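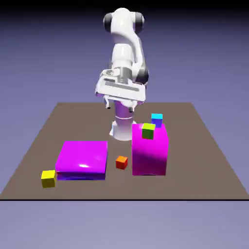
White arm, grey gripper slot.

Catherine Cruickshank
6/21/23

1/ Our allotment water bill came in at 38 pounds a plot this year. Last year it was 9. A few of you asked why, so a short thread.

2/ The meter by the Semple Road gate was read in February for the first time since the pipe was replaced. Everything before that was an estimate.

3/ Dougal Rennie went through the old bills with me. The gap comes to 3,000 litres a week, mostly in winter, when the taps should be off.

4/ Plot 73 had a split joint under the path. Euan Kinnear dug it out and fitted a new one – parts paid for from the site fund.

5/ I've asked for a leak allowance. You need the repair receipt and two readings to claim. Still waiting on the second.

6/ Please don't leave hoses running into water butts. If your tap drips, message me or Parveen Warraich with the plot number.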